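## 4. Recording your first batch of demonstrations

Good news: once the Musitz simulator is running, this is the fun part! You'll drive both arms yourself, and every run you save becomes something the policy can learn from. Plan on 12 practice runs before you keep any.

1. Open the kitchen counter task and choose **Top view**.
2. Press **Reset** and let the arms settle in their home pose.
3. Check that the episode counter reads 0 and the Drerneck logger shows a green dot.
4. Press **Record**, wait 2 seconds, then start moving.
5. Grasp the carton, lift it clear of the counter, and set it down in the target zone.
6. Open the gripper all the way before you press **Stop**.
7. Mark the episode **Keep** or **Discard** right away -- it's surprisingly hard to remember later.

> **Note:** Object positions are shuffled on every reset. Sometimes the carton comes up lying on its side close to one arm. Keep those starts! They teach the policy a lot.

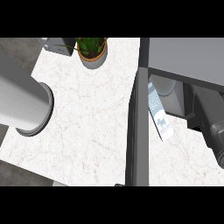
**Do I have to throw out a run if I miss the first grasp?**

Keep it, as long as you recover and finish the task. A missed grasp followed by a clean second try shows the policy how to get back on track. Discard the run if the carton leaves the counter or you stop before the release.

### 4.1 How many to record

A first batch of 300 kept episodes is a great target for a single-object task. Record in sets of 10 and take a break between sets. Tired hands make jerky motions, and the policy will happily copy every one of them.

After each set, open **Review** and play the episodes back at double speed. Look for long pauses at the start, which you can cut with the **Trim** slider.

> **Caution:** Don't change the control rate in the middle of a batch. Bavport stores one rate per dataset, and mixed episodes will fail at export.

### 4.2 Saving the batch

1. Choose **File > Export batch**.
2. Name it with the task first, then the operator's initials.
3. Leave **Include discarded** unchecked.
4. Wait for the checksum line to appear before closing the window.

Your batch is now ready for training -- go to Section 5.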